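Wornard Desktop Rework Cell
Equipment listing, with notes from the open day at Rastitz
Category: Assembly and disassembly cells
Condition: New, built to order
Supplied by: Nogueira
Control software: Ondus
Price: On request

The Wornard is sold as a cell for putting parts into desktop computers and taking them out again. The brochure says it handles memory, processors, expansion cards and drives "with minimal setup." We went to the open day on 3rd March to find out what minimal means. Before the demonstration started we got a short talk and a folder with the same brochure in it.
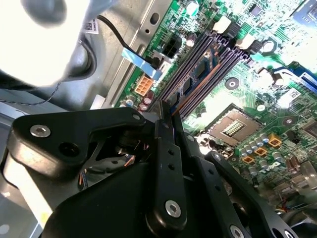
Access is the first thing a buyer should ask about. A desktop case is a bad place to work, full of wires and sheet metal edges, and the fingers on this cell are not small. Reaching over the board with an empty processor socket on one side and power connectors on the other, there isn't a lot of room to be wrong. Nogueira quotes a positioning figure in the folder but doesn't say whether it was measured at the fingertip or back at the arm. We asked twice. We were told it would be followed up, and so far it hasn't been.

What the cell is quoted to do
Memory modules: insert and remove
Processors: place in open socket
Expansion cards: insert and remove
3.5-inch drives: insert and remove, in caddy
Screws: not included
Cable connectors: "on the roadmap"

Those last two lines matter more than the rest put together. Most of the time our own people spend on a desktop goes to screws and plugs. A cell that leaves both to a person still needs the person, and the brochure's labor savings seem to assume otherwise.

Parts presentation

Each part has its own spot on a gray holder beside the case. It's a sensible layout and I have no complaint about the build. My complaint is with calling it minimal setup. Somebody has to load it, and load it the right way around, before every cycle. Change to a different drive or card and you may need a different holder. Nogueira will make them, for a fee that isn't in the folder.

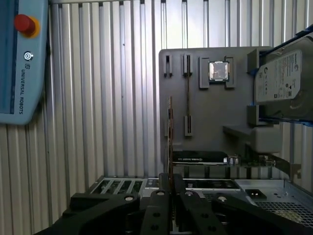

Parts holder with processor, graphics card and Seagate drive. Open case in front.

Throughput

The folder claims 1000 part moves without an operator stop. The small print puts this at 261 cases, all one model. That's a fair test of a machine that will only ever see one model. Ours come in by the pallet, and nearly 30 different layouts went through our shop in January. I asked to bring one of our own cases for a second visit. The answer was a polite maybe. 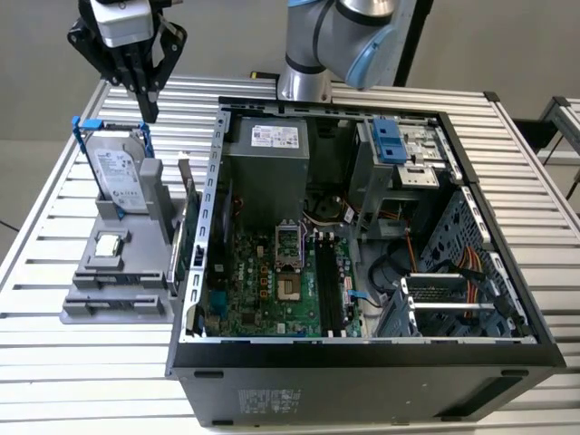 Marcelino Bragança wrote in after an earlier version of this page went up, to say we were being hard on it. His view is that mixed work was never the point, and that a shop with one contract and one chassis could get its money back on drives alone, provided the caddies are all the same. He also said to get the holder prices in writing before talking about anything else.

I'll give him the part about one chassis. I would still want to see a full shift, with the loading time on the clock.

Ask before ordering
Where the positioning figure was measured
Price and lead time for each extra holder
What the cell does after a missed pick, and who clears it
Whether Ondus updates are paid for after the first year
Whether you can run your own case at Rastitz before signing

Delivery: not stated by supplier
Training: two days on site, travel extra
Warranty: see supplier terms. The copy we were given has the page on gripper wear missing, and we have asked for it.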